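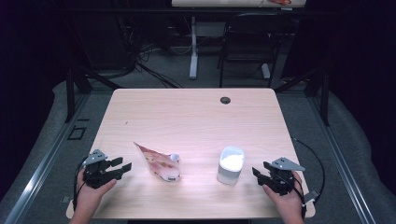

Home | Syllabus | Handouts | Labs | Contact
Last updated: December
Reading time: 3 min

Handout 6: Budgeting a hand-held gripper station

I love this unit, and I hope you will too, because a shopping list tells you so much about how a lab really works! You'll be planning a station where one operator works with a pair of hand-held grippers at a table. Your ceiling is $4000, and that has to cover everything.

Start with the tools

Most teams price the grippers first and then run out of steam. Go ahead and start there, but price a pair. One hand often steadies while the other picks, and bags and pouches are much happier with two sets of jaws on the job. In our worksheet the Sivex gripper is $895 each, so the pair takes $1790 before you've bought a single cable.

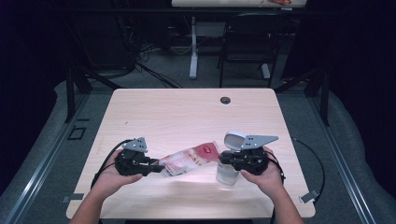 Cables deserve their own line. Each gripper needs enough slack for the operator to reach the far edge of the table without tugging, and you want a spare for each side. The Jurgate cable kit is $152. Buy two kits (you'll thank yourself in week nine).

Then the table and what goes on it

1. Table. Measure the reach of your shortest operator before you choose a size. A cable hole in the top is nice to have.
2. Frame. Quote the uprights and rails together, with brackets. The Grgić catalog lists them separately and the brackets are easy to miss.
3. Spare finger pads. Pads wear, and worn pads slip on shiny packaging. The Stisgate set is $176.

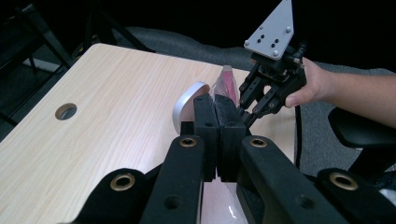 4. Test items. Groceries are wonderful for this! Mix soft packages with stiff containers, and buy duplicates, as crinkly bags get tired fast.
5. Floor and lighting. Walk the room with a tape measure and find the outlets before you fix the table position.

What to hand in

Bring a one-page budget to class on Wednesday. Show the subtotal for tools, cables and pads ($2270 with the prices given), then your own quotes for the rest, with shipping on a separate line. Leave something unspent and tell me what you'd use it for first.

Previous | Next | Back to top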